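I've had the Distel 270 on my desk for five weeks now, and I keep forgetting it's there, which I mean as a compliment! It's a small wireless keyboard (£176, ouch) and I bought it after my old Hagedorn started doubling every letter "e".

Typing on it is lovely. The keys are soft and quiet, and my other half can sleep through me finishing emails at midnight – the Hagedorn sounded like hail on a caravan.

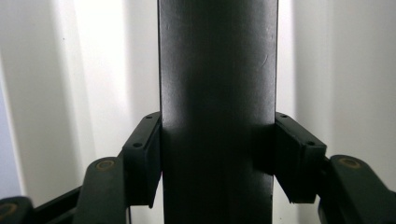
Battery life is good too. I charge it every 7 days or so, and it wakes up quickly when I sit down with a cuppa. Pairing was a pain though. My tablet found it straight away, but the laptop took three goes and a restart.

The Distel app is slow and wants a login just to swap two keys (why?). I'd still buy it again, but wait for a sale if you can.

**4 out of 5**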